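Bulwood talk - running a small dance label
Speaker notes, 40-minute slot, questions after

Start with the numbers. First single sold 79 copies in its first month. The second sold 285. Same producer, same studio, same mastering. The difference was that we sent the second one out early.

Promo pool. Ours has 613 DJs on it now. Most never reply. Read out two of the short replies, then move on.

Play the Tremblay clip, first drop only. Point out how long the pads run before the kick comes in. Radio asked for a shorter edit and we made one. Club DJs ignored it and played the long version.

Remixes. Pay a flat fee, agree the deadline in writing, and send clean stems. Corkach sent us stems with the reverb printed on everything and the remixer had to start over. We lost our October slot at the pressing plant.

Vinyl or no vinyl. Say plainly that we lost money on the first pressing. People in Ovport asked for it at every night we ran, and then they streamed it. 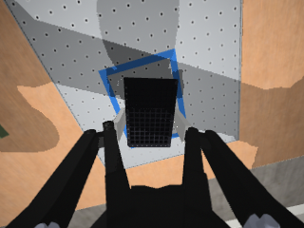 Artwork comes after the master is signed off. We used to do both at once and the track titles kept changing. One sleeve went out with the wrong B-side name on it.

Contracts - keep this short. Two pages, split after costs, rights go back to the artist if we stop selling the record.

Finish on the new single. Play it from the breakdown, lights up, take questions.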